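21/06/2023 -- Drirkbridge open day, sim bench

Set up by 9, Trí Thân on the door, me driving. Greseck build loaded first go, Hou scene pack after. Visitors in groups of 3, mostly school kids plus a few from Huren.

Started with the marker task. White table, turquoise shelf at the back, both arms loaded.
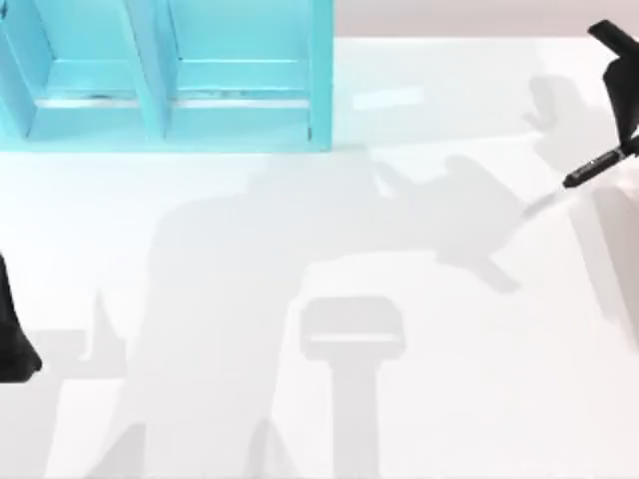
Marker in gripper, tip still off the table.

Kids wanted to know why the shadows matter if nothing's real. Told them the policy sees pixels, so shadow colour and softness count. Probaly lost half of them there. One asked if it could do her homework.

Swapped to the peach-orange surface and the black rocket after lunch. Gloss is cranked way up on this one -- long pale highlight down the body, rest goes nearly black. Check against the matte verison before next time. 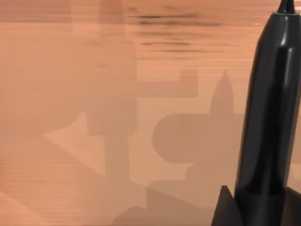

To do
- write down seed 317 for the rocket scene, I keep loosing it
- 35 min slots too long, cut
- ask Trí re: second monitor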